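Search the guide
Enter a keyword or part number
Reading time: 3 min
14 shares | 2 comments

Emari Tabletop: Set-Up and Care Guide

Section 2. First oiling and first use

Your Emari top leaves the workshop sanded and unfinished. It needs two coats of Grondura oil before it is used for food. Allow one evening for the first coat and the following evening for the second.

Before you start

The top is made from solid strips of pale wood glued side by side and end to end. Strips vary in color from nearly white to tan, and some have brown streaks or small knots. These are normal and are not covered by the exchange policy. Oil deepens the difference between light and dark strips.

Caution: Rags soaked in oil can heat up and catch fire. Lay them flat outdoors to dry, or put them in a metal can filled with water and close the lid.

Oiling the top

1. Wipe the surface with a dry, lint-free cloth. Check the seams for sanding dust.

2. Sand lightly by hand with 390-grit paper, following the length of the strips. Do not use a power sander.

3. Stir the oil. Do not shake the can.

4. Pour a small amount onto the wood and spread it with a cloth. Work from one end to the other. A full-size top takes 700 ml for both coats, underside included.

5. Wait 20 minutes, then wipe off everything the wood has not taken in. Oil left standing will turn sticky.

6. Leave overnight with a window open. Repeat steps 3 to 5 for the second coat.

Note: Short end-joints take up more oil than the long seams. If they look dull after the second coat, rub in a little more with a fingertip.

Setting the table

7. Wait until the surface feels dry and no longer marks a white cloth. In a cool room in December this can take several days.

8. Put out plates by lifting and lowering them. Keep a band of bare wood between one plate and the next so that crumbs and spills can be wiped up without moving anything. Plain round plates, such as an off-white one and a peach one, can go directly on the wood.

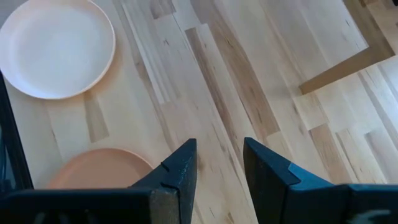 9. Use a trivet under pans, teapots and any dish that comes from the oven. The Ullus trivet has felt feet and will not scratch.

Caution: Do not drag stoneware across the top. An unglazed foot ring will scratch the oil finish.

Daily care

Wipe with a damp cloth and dry right away. Mild dish soap is fine - scouring powder and bleach are not. Re-oil when drops of water stop beading on the surface.

For pale rings left by cups, see Section 5, Repairs. Bautista wax sticks can be used on small dents once the oil is dry.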